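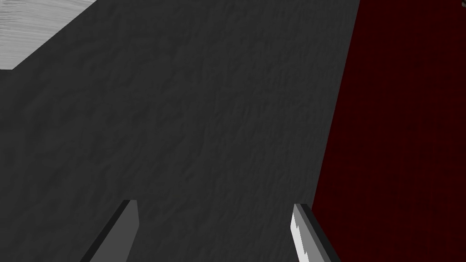
Chapter 4
Gathering Examples

Contents Previous Next Index Glossary

Sooner or later, everyone who trains a robot discovers that most of the job is collecting things to train it on. The clever part comes afterward, and is over by lunch. The collecting goes on until Monday, and then it is Monday.

In this chapter we follow Clurkomero, a small simulated household in which a two-armed robot is steered by a person and every attempt is saved. Graciela Cabral, who steered most of them, kept 3,709 and threw away a number she declines to discuss.

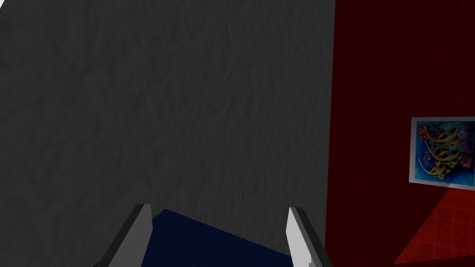 Figure 4.1 Wrist view: open fingers, with a dark blue object between them.

An example, for our purposes, is a recording of what the robot saw paired with what it was told to do at that moment. Both halves matter. Pictures without commands are home movies, and commands without pictures are a list of numbers that only Leandro Daza has ever claimed to enjoy.

Notice how little a wrist view may contain. A gray surface, a strip of red and two fingers give the learner almost nothing to go on, yet it must choose a motion all the same. A second view, taken from

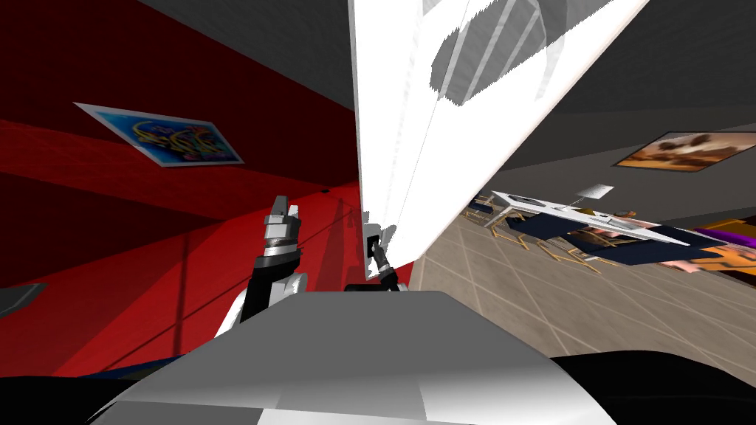
farther back, helps with this. It shows where the arms are in the room and what they are near – a wall, a panel, a table across the floor – and it costs us storage, calibration and a certain amount of patience.

Beginners ask how many examples are enough. For the exercises in this chapter, up to 100 will do, provided they differ from one another. Identical attempts teach a robot one thing very thoroughly.
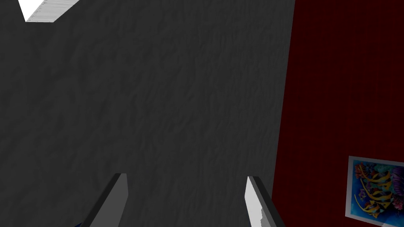 Figure 4.2 Wrist view with nothing between the fingers.

4.1 What to Keep

We start with the least glamorous decision, namely when a recording should begin and end.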